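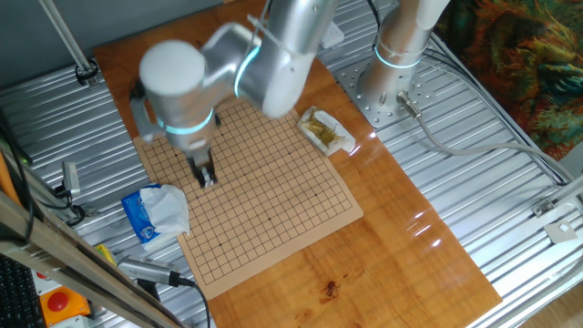

Jara-Go: demostraciones de manipulación con tablero y piedras

Conjunto de demostraciones teleoperadas y guiadas a mano para tareas sencillas sobre un tablero de go: acercarse al tablero, tomar el cuenco, trasladarlo, depositarlo y recoger piedras sueltas. El repositorio contiene los datos, los metadatos de cada episodio y los guiones de lectura y verificación. No contiene código de entrenamiento.

Mantenimiento: Pejman Nouri, grupo Jara.
Versión del documento: junio.

Contenido

Resumen
Estructura del repositorio
Procedimiento de demostración
Tareas
Formato de los episodios
Anotaciones
Particiones
Control de calidad
Limitaciones
Uso
Cambios

Resumen

El conjunto reúne 70 episodios aceptados. De ellos, 29 se grabaron en modo guiado (el demostrador mueve el brazo con la mano, con compensación de gravedad activa) y el resto por control remoto con el mando Starier. Cada episodio corresponde a un único intento de una única tarea, con una instrucción en lenguaje natural asociada.

El objetivo inicial era comparar los dos modos de demostración en las mismas tareas y con el mismo montaje. El go se eligió por el material: las piedras son pequeñas y lisas, el cuenco tiene un borde curvo que admite agarres muy distintos y la retícula del tablero permite expresar una posición de destino sin medir nada sobre la mesa. Las reglas del juego no intervienen en ninguna tarea. No hay partidas ni posiciones legales o ilegales, y las etiquetas no recogen turnos.

Estructura del repositorio

datos/guiado/ – episodios del modo guiado, un directorio por episodio.
datos/remoto/ – episodios del modo remoto, misma organización.
meta/episodios.csv – tabla general, una fila por episodio.
meta/calibracion/ – matrices de cada cámara respecto a la base del brazo.
meta/instrucciones.txt – redacción exacta de las instrucciones.
herramientas/leer.py – lector mínimo, sin dependencias gráficas.
herramientas/verificar.py – comprobación de marcas de tiempo y campos vacíos.
descartes/ – registros de los intentos rechazados, sin vídeo.

Los directorios de episodio llevan un número correlativo por modo. Los huecos en la numeración corresponden a descartes y no deben rellenarse al hacer copias parciales.

Procedimiento de demostración

Antes de cada episodio el brazo vuelve a la postura de reposo y se registra una imagen fija por cámara. El demostrador lee la instrucción en voz alta, inicia el registro desde el teclado y ejecuta la tarea. El registro termina con la misma tecla. La parada de emergencia queda siempre al alcance de la mano libre.

Modo guiado. El demostrador sujeta el brazo por encima de la muñeca, nunca por los dedos de la pinza. La apertura y el cierre se ordenan con un pedal. Como la mano entra en el campo de las cámaras, cada trayectoria se reproduce después de forma automática, sin contacto humano, y es esa reproducción la que se guarda como vídeo. La trayectoria original se conserva en el campo articular_bruto.

Modo remoto. El mando Starier envía incrementos de posición y orientación del extremo. La ganancia de traslación se reduce cuando la pinza desciende por debajo de la altura de aproximación definida en la calibración. El demostrador trabaja de pie junto al montaje y mira directamente la mesa; no usa pantalla. En pruebas previas con pantalla los agarres del cuenco eran más lentos y se corregían varias veces antes de cerrar, así que esa variante se abandonó y no está incluida.

Participaron 3 demostradores. Los tres grabaron en ambos modos, en orden alterno. El identificador que aparece en la tabla es una letra y no guarda relación con sus nombres. Ninguno había utilizado el mando Starier antes de la fase de prácticas. Las prácticas no se publican.

Las colocaciones iniciales no siguen una plantilla. El tablero puede quedar ligeramente girado respecto a la mesa y no se endereza entre episodios consecutivos de una misma tarea. Quien necesite la orientación del tablero debe estimarla a partir de la imagen inicial o usar el campo pose_tablero, anotado a mano sobre esa imagen.

Tareas

T1, aproximación al tablero. La pinza parte del reposo, desciende hasta el tablero sin piedras y se detiene sobre la zona indicada. Sirve sobre todo para comprobar la calibración y la repetibilidad de cada demostrador. El contacto ligero con la superficie se admite; el arrastre del tablero invalida el episodio.

T2, traslado del cuenco. La pinza toma el cuenco con piedras, lo levanta y lo lleva a otro punto de la mesa o al lado opuesto del tablero. El agarre puede hacerse por el borde o por el cuerpo, a criterio del demostrador. Se anota cuál.

T3, depósito junto al tablero. Igual que T2, con destino en el margen del tablero o pegado a él. La instrucción nombra el lado («deja el cuenco a la derecha del tablero»), siempre desde el punto de vista de la cámara fija.

T4, recogida. Hay piedras sueltas sobre el tablero y la pinza las devuelve al cuenco de una en una. Es la tarea más larga y la que acumula más descartes, casi siempre por piedras que resbalan al cerrar los dedos.

En T2 y T3 el paso del cuenco por encima del borde del tablero es el tramo más delicado. 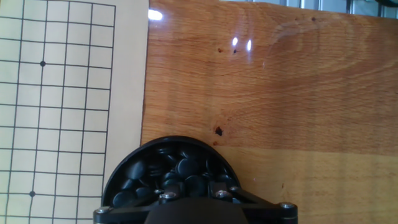
La altura de transporte en ese tramo la decide el demostrador, y es donde más difieren los dos modos. En el guiado el cuenco tiende a viajar bajo y casi horizontal; en el remoto se levanta más de lo necesario y se corrige la inclinación al final, ya cerca del destino. No se ha filtrado ninguna de las dos conductas. Si se entrena con ambos modos mezclados conviene incluir el campo modo como variable de condición, o al menos separar los resultados al evaluar.

Las piedras del interior del cuenco no se reordenan entre episodios. Su disposición cambia con cada movimiento y no está anotada. Tampoco se anota cuántas hay.

Formato de los episodios

Cada directorio contiene los siguientes ficheros:

estado.parquet – posiciones y velocidades articulares, apertura de la pinza, par estimado.
accion.parquet – órdenes enviadas al controlador.
fija.mp4 – cámara fija del montaje.
muneca.mp4 – cámara montada junto a la pinza.
inicio/ – imágenes fijas previas al movimiento.
info.json – tarea, modo, demostrador, instrucción, resultado.

Las marcas de tiempo de estado y acción proceden del mismo reloj. Las de vídeo se asignan en la recepción y presentan un retardo que varía entre sesiones; el valor medido figura en info.json como retardo_video. El lector lo aplica por defecto. Para desactivarlo, pasar el argumento sin_retardo.

Los ángulos están en radianes y las distancias en metros. La apertura de la pinza se expresa normalizada, con cero para cerrada. El par estimado no está calibrado y solo sirve para detectar cambios bruscos, por ejemplo el instante de contacto con el cuenco.

El campo accion no significa exactamente lo mismo en los dos modos. En el remoto es la orden generada por el mando después de aplicar la ganancia. En el guiado es la posición articular objetivo usada durante la reproducción, obtenida de la trayectoria original con un suavizado leve. Los parámetros del suavizado son comunes a todos los episodios y están en meta/calibracion/suavizado.json.

Anotaciones

Las fases se marcaron a mano con la herramienta Dadavix: aproximación, cierre, levantamiento, transporte, apoyo y retirada. T1 solo tiene aproximación y retirada. Cada episodio lo anotó una persona y lo revisó otra. Cuando no coincidían en el inicio del transporte se tomó el primer instante en que el cuenco deja de tocar la superficie según la cámara fija. Si la pinza lo ocultaba, se usó la altura del extremo, y el campo fuente_fase vale «cinematica» en lugar de «imagen».

El resultado admite tres valores: completo, parcial y fallido. Parcial se reserva para T4, cuando queda alguna piedra fuera del cuenco al cerrar el registro.

Particiones

La partición de prueba contiene 18 episodios, con ambos modos y las cuatro tareas. Los demás son de entrenamiento. No se proporciona partición de validación fija. La asignación está en la columna particion de meta/episodios.csv y se hizo por bloques de grabación, de modo que dos episodios consecutivos con la misma colocación del tablero no caen en particiones distintas.

Control de calidad

Se rechazaron los intentos con alguna de estas condiciones:

parada de emergencia durante el registro;
tablero arrastrado por la pinza en T1;
pérdida de vídeo en cualquiera de las cámaras;
reproducción del modo guiado que no repite el agarre original;
instrucción leída distinta de la instrucción guardada.

Un episodio fallido no se rechaza por el hecho de fallar. Los agarres perdidos y los segundos intentos dentro del mismo registro se mantienen.

Limitaciones

Un solo montaje y una sola mesa. La superficie es de madera barnizada y produce reflejos intensos que se desplazan en la imagen de muñeca al mover el brazo; los modelos que dependan del brillo para localizar las piedras deberían comprobarse en otra superficie. Las piedras negras dentro de un cuenco negro ofrecen poco contraste, y en la imagen de muñeca la propia pinza puede tapar parte del borde.

La cámara fija pierde de vista los dedos en algunas posturas con el codo sobre el tablero. En los movimientos rápidos hay desenfoque. No se ha corregido.

El modo guiado no conserva la fuerza ejercida por la mano. Lo que se reproduce es geometría y tiempo, y algunos apoyos del cuenco resultan más secos que en la demostración original.

Uso

Requiere Python y las dependencias de requisitos.txt. Para listar los episodios de una tarea:

python herramientas/leer.py listar tarea=T3 modo=remoto

Para verificar una copia completa:

python herramientas/verificar.py datos/

El segundo comando termina con código distinto de cero si falta algún fichero o si las marcas de tiempo retroceden. Los datos se descargan desde el servidor Cokgate con las credenciales del grupo. Las solicitudes externas se dirigen a Pejman Nouri, indicando el uso previsto.

Cambios

Se añade fuente_fase a las anotaciones.
Corregido el signo de la apertura de pinza en varios episodios remotos de T2.
Retirada la columna duracion, que incluía la espera previa al movimiento; la duración útil se obtiene de las fases.
Pendiente: repetir la calibración de la cámara de muñeca y publicar ambas versiones de la matriz.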